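Ticket 274 - Sofa in the quiet room, seat dips and creaks
Opened by: Wissam Chidiac
Assigned to: Joelle Fakhoury, Fakhoury Upholstery Repairs
Site: Lilbridge, first floor
Item: Flolach long sofa, buttoned back and seat
Status: Closed, one part outstanding

Wissam Chidiac
Hello Joelle, me again I'm afraid! It's the big beige sofa in the quiet room this time, the Flolach one with all the buttons. Three things wrong with it, and I'll put them in order of how many people moan at me.

First, it creaks. You sit down and it creaks, you lean forward to get your tea and it creaks again, and then everybody looks at you, which rather spoils the point of a quiet room. Second, the seat dips near the seam, so if two people sit either side of it they end up leaning towards each other like old friends whether they are or not. Third, one of the buttons on the seat has gone slack. I can lift it with a fingernail and there's thread showing underneath.

I've had a go at a couple of things already. I vacuumed down the back and along the seam in case something was stuck in there (one teaspoon, two pen lids, a lot of crumbs). I pushed it a bit further round so it isn't hard up against anything. Creak still there. I haven't pulled on the button because I remember what you said about the armchair in reception.

We bought it in June last year, so I don't know if it should be under guarantee. I'll look for the paperwork.

Joelle Fakhoury
Hi Wissam, thanks for leaving the button alone, you have learned! Please keep everyone else off it too if you can.

Few questions before I drive over. Does it creak when you sit at both ends or only near the seam? Does it rock at all if you push on one corner of the back? And can you get a hand underneath and feel whether the cloth on the bottom is tight or sagging? Don't tip it over by yourself, it's a heavy beast and I'd like you in one piece.

Also, does it make the noise if you press down on the seat with your hands and nobody's sitting on it? That'll give me a clue whether it's the springs or the frame.

Wissam Chidiac
Right, I've been crawling about and here's what I've got.

Creak: mostly the seam, and a bit at the far end, by the window side. Hardly anything at the near end. If I press with my hands right on the seam I get a small tick, but not the proper groan. The proper groan needs a whole person. I borrowed one from accounts and he did it four times for me, very patient man.

Rocking: yes! I hadn't noticed until you asked. If you push the back at the far end there's a tiny wobble and you can hear something knock on the floor. I thought it might be the carpet, as it's laid in tiles and I wondered whether one had lifted, but I pressed all along there and they're flat as anything.

Underneath: cloth is tight at the near end. In the middle it hangs down a bit, enough that I could feel it touch my knuckles when the man from accounts was sitting down. Is that bad? It felt bad.

I found the paperwork as well. The guarantee is for the frame only, and it says we have to show that the legs were fitted properly. I've no idea if they were. It was the delivery people who put them on and I was making coffee.

Joelle Fakhoury
That's really useful, thank you, and please thank accounts.

The wobble is where I'd start. A sofa that long normally has a support leg under the middle as well as the ones at the corners, and if that one's too short or has come loose, the whole rail bends a bit whenever somebody sits down. That would give you the dip and the groan together. The cloth hanging down could be a spring clip that's popped out of the rail and is resting on it.

Could you try this for me? Take something thin and flat, a folded bit of card will do, and see if it slides between the bottom of the middle leg and the carpet. Nobody on the sofa while you do it.

Wissam Chidiac
It slides straight in. I folded it again and it still went in. I folded it a third time and then it was snug, and I got my man to sit down and the groan was a good deal quieter! Not gone, but it was more of a mutter.

So I've left the card under there for now, I hope that's all right. I did also turn the two seat cushions over in my head before realising they don't come off. They look like they should.

While I was at it I took the cushions that do come off, the teal one and the off-white one, and gave them a good bash outside. The off-white one has a tea mark on the back. Not your problem, I know, I'm only telling you because it's been facing the back of the sofa for goodness knows how long and I feel I ought to confess to somebody.

Joelle Fakhoury
Ha, sponge it with cool water and a drop of washing-up liquid, dab and don't rub, then let it dry away from the radiator. If there's a zip, take the cover off first so you don't soak the filling.

Card is fine as a stopgap. Please don't let anyone sit bang on the seam until I've been. I've got a visit free on 2020-08-07, first thing. I'll bring an adjustable leg, spring clips and my button needles. The job will need the sofa on its back for an hour or so, so could you clear a good space on the floor in front of it? I'll want to lay a blanket down before we tip it. And if there are any leads across the carpet, please unplug them and coil them up out of the way, I went over one in a dentist's last year and my hip still reminds me.

Wissam Chidiac
Booked you in. I'll make sure the office chairs are pushed well back and do something about the leads. Would you like the blinds up or down? The sun comes in quite fierce on that side in the morning and we normally have them pulled down, because I've been fretting about the sofa fading. But then it's a bit dim for sewing.
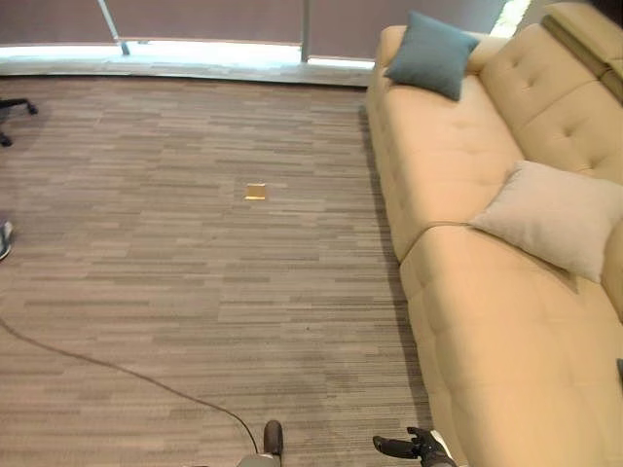

The other thing I meant to ask is whether it's daft to have the sofa at a slant. It used to sit square to the wall and one of the managers thought it looked like a waiting room, so we swung it round. I quite like it like this, you can look towards the windows and there's still room to walk past. But then I started wondering if that's what did for the leg, dragging it about. We didn't lift it as such. We sort of shoved, with a lot of encouragement from the doorway.

Joelle Fakhoury
Blinds down is fine, I've got a lamp. You're right to keep them down on bright days, a pale cover like that can go patchy, and it's usually the top of the back that goes first. Swap it end for end now and then if you can bear to.

The slant won't hurt it one bit. The shoving might have! Sideways is what kills sofa legs. They're made to take weight from above, and when you drag them over carpet the foot grips, the leg leans and the bolt chews at its hole. Always two people, one at each end, lift and walk. Three if it's this one.

Wissam Chidiac
Noted, and passed on to the doorway.

Joelle Fakhoury
Visit notes, so it's all in one place for you.

Tipped the sofa on to its back with Wissam and one helper. Bottom cloth opened along the middle. Two spring clips had come off the front rail and one of the springs was resting on the cloth, which was your sag. Refitted both with new clips and checked the rest by hand. The others were sound.

Middle leg: the bolt was only in by a couple of turns and the leg had been leaning. The thread in the wood is worn but there's enough left to hold. I've packed it, put in a longer bolt and fitted the adjustable leg, then wound it down until it just touched the carpet. Don't wind it any further, because if it's pushing up you'll get the opposite trouble and the ends will rock.

Far end leg: loose, tightened. That was your knock.

Frame: no cracks that I could find. Gave the corner blocks a good press and one moved slightly. Glued it. That's probably where the last bit of mutter was coming from.

Button: restitched with new twine from underneath. I checked the others on the seat while I was in there. There's one on the back that's a touch looser than its neighbours. It's safe for now but I'd like to do it properly with matching thread, and I've only got cream with me and it's a bit too yellow. I've ordered the right one from Eko.

Please leave the sofa empty overnight for the glue. After that, sit on it as much as you like.

Wissam Chidiac
Left it overnight with a big sign on it. Two people moved the sign and sat down, I've had words, and they only lasted a minute or so before I spotted them. Will that have mattered?

Anyway, tested it this morning. Near end, silent. Far end, silent. Seam, one tiny tick the first time and then nothing. My man from accounts bounced (I did not ask him to bounce) and it didn't make a sound. The dip is gone as well, or gone enough that you'd have to be looking for it.

The tea mark came out too, by the way. Well, most of it. It's facing the back again.

Joelle Fakhoury
A minute won't have hurt. The tick was probably the new clips bedding in. If it comes back and stays back, tell me, but I'd give it a fortnight before you worry.

I'll pop in with the thread when it arrives, ten-minute job, no need to tip anything. Can you check the leg bolts by hand every few months? Finger tight and then a small nudge with the spanner. I've left one taped inside the bottom cloth at the near end, you'll feel it.

Wissam Chidiac
Found the spanner. Closing this one and I'll open a new ticket for the back button when you've got a date. The armchair in reception has started leaning, but I'm going to pretend I haven't seen it until next month's budget comes through.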